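The Podar Intelligencer ran to four pages, and I bought number 342 from a dealer in Trindade for the ads on the back. 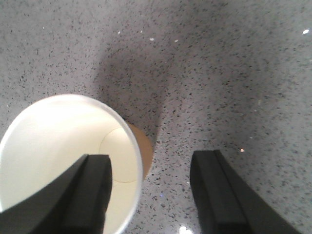 Paper cup, white inside.

One offered a cure for gout at 7 shillings. The printer had set it upside down — on purpose, I thought, as the minister's speech sat beside it.

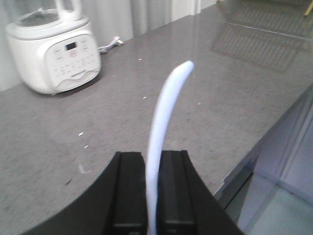
I wrote to the dealer and asked for the next number. He said there wasn't one. The press had been seized in July.
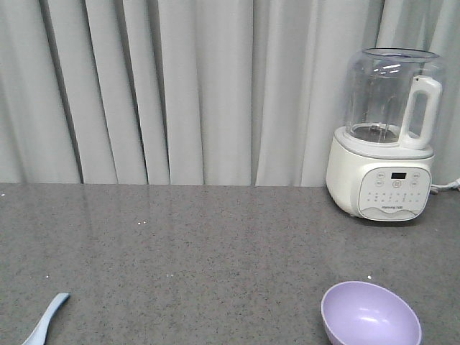
The Second Copy

A month later he posted me number 343. Same ad, right way up.

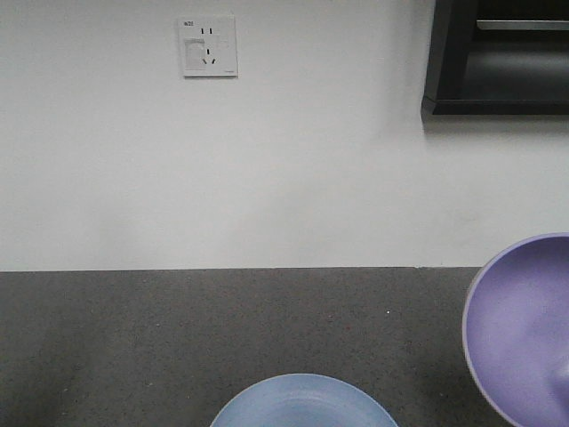 The speech was gone. In its place was a notice of thanks to the minister, signed by the printer. I put both papers in the drawer and left them there.

Comments

inkandvellum: Did he pay for the second one?

Cukitz: My favourite so far. More Podar please.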